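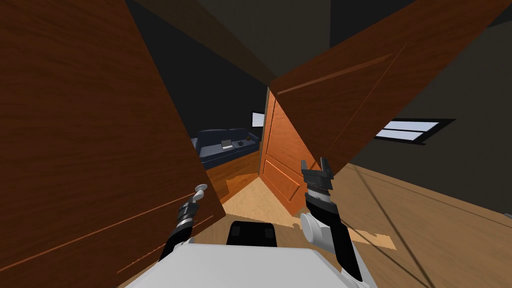
A partly open wooden door, with reddish-brown panels on either side.

Keeping consoles and games in good order at home
Workshop notes by Irena Lis
Updated Mon 26 July

These notes cover storage, dust, cables and controllers. They apply to most disc-based and cartridge-based consoles. Check the maker's manual first where the two disagree.

Ventilation

A console draws in cool air on one side and pushes warm air out on another. Find both sets of vents before choosing a shelf. Leave a hand's width clear on the exhaust side and do not stand anything on the casing. In a closed unit the same air goes round repeatedly, the fan speeds up and the noise is the first sign of trouble. Open the doors before switching on and leave them open for 20 minutes after switching off.

If the back of the unit is a solid panel, cut an opening behind the console with a hole saw. Mark it from the inside, tape over the line to limit splintering and drill from the finished side. Sand the edge and fit a grommet so the cables do not rub.

Dust

Unplug at the wall. Use a soft, dry paintbrush on the vents and hold the vacuum nozzle a few centimetres away to catch what comes off. Do not put the nozzle against the casing. With compressed air, keep the can upright, use short bursts and stop the fan blades from turning with a cocktail stick. Shelves should be wiped with a barely damp cloth and left to dry before anything goes back.

Furniture polish in spray form should be kept out of the room while consoles are uncovered. The mist settles on the vents and holds dust there.

Discs

Hold by the edge and the centre hole. Wipe from the centre straight out to the rim with a microfibre cloth. Wiping in circles can leave a scratch that follows the track, and the drive copes badly with those. For fingerprints, dampen the cloth with clean water and a trace of washing-up liquid, then dry with a second cloth. Toothpaste is an abrasive and should stay in the bathroom.

Store cases upright, as with books. A tall flat stack puts weight on the lower cases and cracks the hubs.

Cartridges

Dip a cotton bud in isopropyl alcohol, press out the excess and draw it along the contacts. Repeat with fresh buds until one comes away clean. Let the cartridge dry for ten minutes. Blowing into the slot adds moisture and is best avoided.

My own copy of Volluven, bought second-hand in February, refused to start until the third cleaning. Cyprian Nowicki had the same fault with Pornia and traced it to old label glue on one contact, which came off with a wooden toothpick.

Controllers

Grime collects in the seam between the two halves of the shell. Run a toothpick along it, then wipe with alcohol on a cloth. Rubber grips that have gone sticky can be cleaned the same way, although badly perished rubber has to be replaced. Remove disposable batteries from any pad that will not be used for a month. Rechargeable pads should be put away half charged and topped up every 3 or 4 months.

Cables

Label both ends. Masking tape and a pencil will do. Coil loosely, following the curve the cable already has, and fasten with a hook-and-loop strip. Wire ties bite into the insulation. Power bricks go on a hard surface, outside any drawer and off the carpet.

Damp and sunlight

Printed inlays fade on a sunny wall, reds first. Lofts and garages are too variable for paper manuals. A lidded plastic box with a sachet of silica gel is adequate for spare stock in a heated room. Dry the sachets out or replace them when the indicator changes colour.

Save data

Copy saves to a second memory card or drive before any cleaning that involves opening the case. On older cartridges the save is held by a small battery, and removing it erases the save.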